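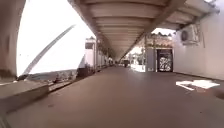 How to plan and walk a covered walkway route

When I started walking at lunchtime I went wherever my feet took me, and I came back sunburned half the time and late the other half. These days I do nearly all my summer walking under the long canopy at Posard, and friends keep asking how I set up my route, so I've finally written it all down. It's nothing complicated, I promise, but a little planning makes a daily walk so much easier to stick with!

What you'll need

Comfortable shoes with a bit of grip
A water bottle
A site map, if the place has one (the front desk at Posard keeps a stack)
A pencil and a small notebook - I use a Plirnow pocket one, but an old envelope is fine

Step 1. Choose your stretch

Look for a walkway that's long, level and covered for most of its length. Hospitals, colleges and older office parks are good places to ask, and it really is worth asking whether visitors are welcome before you start treating the place as your own. Go once with no goal at all and just stroll from one end to the other. Notice where the roof starts and stops, where doors open onto the path, and where you could sit down if you wanted to.

Step 2. Measure it

Pace it out at your ordinary speed and write down the number of steps. My favorite stretch is 200 steps one way, so five round trips gives me 2,000 steps, and that fits nicely into 20 minutes with time to stop and look at things. If your legs are shorter or longer than mine your number will be different, so please don't borrow mine.

Step 3. Find out where the shade falls

Shade moves, and a roof overhead doesn't promise you shade at the edges. Visit at the hour you really mean to walk and see which side is cooler. Pale walls can throw back a lot of light, and between the white buildings on either side of the path here I'm always glad of a hat brim, even with that ribbed roof running on ahead of me. In June I keep close to the middle, and by late September I'm happy to drift out toward the sun again.

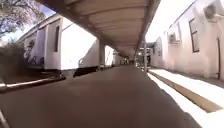
Step 4. Pick your markers

Markers keep you from losing count, and they give you something to aim for on days when you'd much sooner turn around. I like to have 3 of them: one near the start, one in the middle and one at the turn. Posts, planters and doorways all work well, but painted building numbers are my favorite because you can write them straight into your notebook.
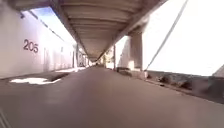
Number 205 on the wall, an easy marker to write down.

Step 5. Walk it, and be a good neighbor

Keep to one side so people can pass, slow down near doorways, and leave one ear free if you listen to music. I do the first length slowly, the middle ones at a good clip, and the last one slowly again. Then I make a pencil tick for each round trip and have my water.

If you'd like a longer outing, the Rana garden loop joins on nicely at the far end, though it's gravel and has no roof, so save it for a mild day. The Prorkton path is next on my list, and I'll add my step count for it once I've paced it properly.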